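2023년 12월 25일 작업 노트

접착제 Galtlow 저온 경화 건. 지난번에 Gilmar Medeiros가 돌린 결과를 다시 들여다봤는데 여전히 납득이 안 된다. 20도에서 하룻밤이면 충분하다는 말이 자꾸 도는데, 근거라고 받은 것은 업체 요약표 한 장뿐이다. 시편 크기도 없고 표면을 어떻게 처리했는지도 없다. 습도 칸은 아예 비어 있다.

우리 쪽 데이터는 이렇다. 상대습도 37%에서 붙인 시편은 17시간 뒤에 손으로 비틀어도 안 떨어졌다. 50%에서 붙인 것은 같은 시간에 절반쯤 밀렸다. 이것만 보면 습도 탓 같지만, 두 묶음은 주제와 경화제를 섞은 사람이 다르다. 앞의 것은 Vanderleia Falcão, 뒤의 것은 나. 내가 저울 영점을 다시 잡았는지 기록에 없다. 그러니 습도 얘기는 아직 못 한다.

탈지도 의심스럽다. Werach 세정액으로 닦고 나서 얼마나 말렸는지 사람마다 다르다. 누구는 바로 붙이고 누구는 점심 먹고 와서 붙인다. 절차서에는 "충분히 건조"라고만 적혀 있다. 충분히가 몇 분인지 쓴 사람도 모를 것 같다.

작업면 쪽은 흰색으로 가기로 했다. 흘린 접착제가 흰 바탕에서 더 잘 보인다는 주장인데, 반투명한 놈이 흰 바탕에서 정말 잘 보이는지는 모르겠다. 호박색으로 변한 뒤라면 모를까.

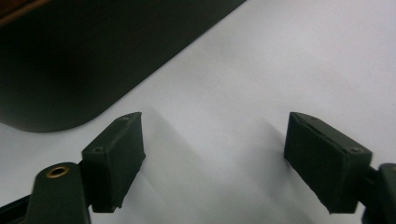

흰 작업면. 무늬나 글씨 없음.

오후에는 파단면 사진을 정리했다. 계면에서 떨어진 것과 접착층 안에서 찢어진 것을 나누려는데 경계가 애매한 시편이 꽤 나온다. Ademir Pacheco는 현미경 없이도 구분된다고 하지만, 같은 시편을 순서만 바꿔 다시 보여 주니 판정이 달라졌다. 이 정도면 분류표를 만들어 봐야 소용이 없다. 판정은 두 사람이 따로 하고, 갈리면 "미정"으로 적기로 했다. 미정이 많아지면 많은 대로 둔다.

Tidell 경화제로 바꾸자는 제안도 들어와 있다. 가격표는 왔고 안전 자료는 안 왔다. 빨리 굳는다는데, 빨리 굳는 놈은 대개 가사 시간도 짧다. 섞다가 컵에서 굳으면 무슨 소용인가. 점도 곡선을 달라고 메일을 보냈다. 3월 전에 받으면 다행이다.

접시 정리. 혼합용과 건조용을 따로 두자는 얘기를 또 했다. 혼합 자국이 남은 접시에 시편을 올려 말리면 뒷면이 오염된다.
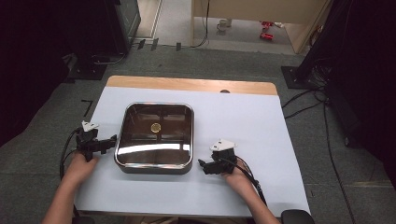 Ivone Barros가 노트를 읽고 여백에 적어 둔 말: 습도보다 혼합비부터 봐야 한다, 저울 기록이 없으면 50% 묶음은 통째로 버리고 같은 사람이 두 조건을 다 섞어야 비교가 된다고.

맞는 말이다. 다만 버리는 것은 반대. 표에는 남기고 옆에 사유를 적겠다. 마음에 안 드는 묶음을 빼기 시작하면 업체 요약표와 다를 게 없다.

다음에 할 것
- 한 사람이 양쪽 습도 시편을 모두 혼합, 저울 영점 시각 기록
- 세정 후 건조 시간을 숫자로 적기. 절차서 문구는 그다음에 고친다
- Darwish 습도계를 옆방 것과 나란히 놓고 비교. 두 대가 다르면 지금까지의 습도 값은 전부 물음표
- Everaldo Brito에게 남은 판재가 같은 로트인지 확인

로트 얘기는 오늘 처음 나왔다. 왜 이제야 나오는지 모르겠다. 판재 라벨 뜯은 것은 서랍 둘째 칸에 있다.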